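From: Oriana Herrera
To: sim-users list
Subject: Re: [sim-users] Sarena tabletop pack, worth the upgrade?

Naveen Garg wrote:

> We have the Sarena quote in front of us and need to decide in October.
> It is 1,156 per seat for the full tabletop pack, and Retero will not
> split it. The brochure says 207 objects and 30 rooms, all ready to run
> with a Franka arm and a two-finger gripper. Has anyone on the list used
> it for more than an afternoon? I am mostly interested in pick-and-place
> and I would rather hear the bad parts first.
>
> Naveen

Naveen,

Bad parts first, then. I have had the trial seat since the start of the month and I would not sign at that price yet.

The 207 is a catalog number. I went through the list with Anežka Beneš and a good share of it is the same item in another color or at another scale. If you need variety in shape, ask Retero for the list with the recolors taken out. I asked. I got the brochure again.

The dining room is the one I spent most of my time in, with a bowl, a fork, a pen and an old hand roller on the table.

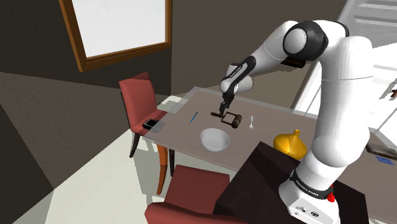

Sarena trial, dining room, arm over the roller.

The rendering is fine. I have no quarrel with it, apart from the table border, which looks see-through to me and which support calls "a known material issue." What I care about is contact, and there I am a good deal less impressed. The roller has an open frame, so you would hope the collision shape has a hole in it too. In my copy it came with a single convex hull, and the fingers stopped on thin air well short of the bars. You can swap in your own mesh, and I did, but then what is the 1,156 for?

The fork was the other sore point. Its default friction is so high that almost any touch counts as a grasp. I ran 128 attempts with our stock controller and the success rate was flattering enough that I stopped believing it. With friction set to something I could defend in a paper, the number dropped hard. Anyone quoting results from the default settings should be asked about this.
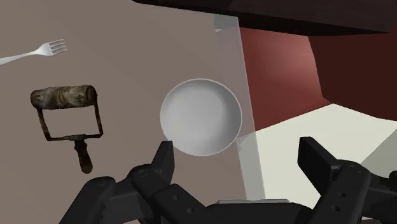 Does the license let you edit the friction and collision settings and share the changed files?
You can edit them on your own seat, but sharing is limited to people who also hold a seat.

I got that from Viorica Atanasov at Retero, in writing, after two rounds of email. Read the license with care if you publish your environments, because the brochure says "open format" and lets you draw your own conclusions. The format is open. The files are not yours to pass around.

Now the part I can be nicer about. Installation took me one evening. The arm model loaded the first time, joint limits matched what we use, and resets are quick. Being able to look at one layout from several viewpoints with no extra setup saved me real work, and I would miss it if I went back to our own scripts. 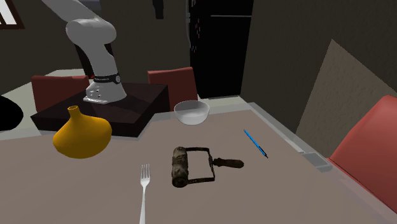 I would also miss the logging, which writes every contact to a plain text file you can search. That is how I caught the business with the fork. Doina Papadopoulos tells me the older Nikolaidis release has the same logger and costs nothing for university groups, though with far fewer rooms. I haven't tried it myself, so take that as secondhand.

On the 30 rooms: I opened nine. Two would not load with shadows on, and I filed both. One was fixed inside a week, and the other ticket has been marked "under review" ever since. The rooms that loaded differ in walls and furniture, but the tables I measured all had the same height. For testing a policy on new settings that is thin.

What I would do in your place is take the trial, pick the five objects closest to your task, and check the collision shape on each before anything else. Then ask Retero whether the convex hulls will be replaced in the next release or whether that is a paid extra. Their Dreltovska add-on is described as "refined contact geometry," and I have a bad feeling about what that means for those of us on the base pack.

If someone here has paid for a seat and had a better time with it, please post your settings, and say which version. I am happy to rerun the fork trials with them before my access ends.

Oriana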